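Notes from the June range meeting, typed up by me while the coffee's still working. Present: Anisa, Byung-chul, Kojo and me.

We spent ages on the Clerkum stool (sorry, Kojo!). Pillai can do 200 seats for the first run, but only in two colors, so we're going with moss and sand. Byung-chul still wants the taller legs and will bring a sample.
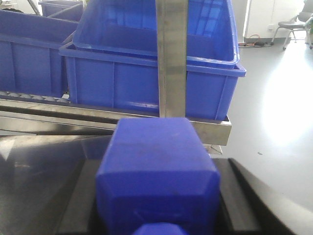 *Syafiqah Lubis*

Zuline bench: Anisa says the fabric is late again, so it stays out of the catalog for now. I'm calling the mill – wish me luck! Kojo to redo the price list.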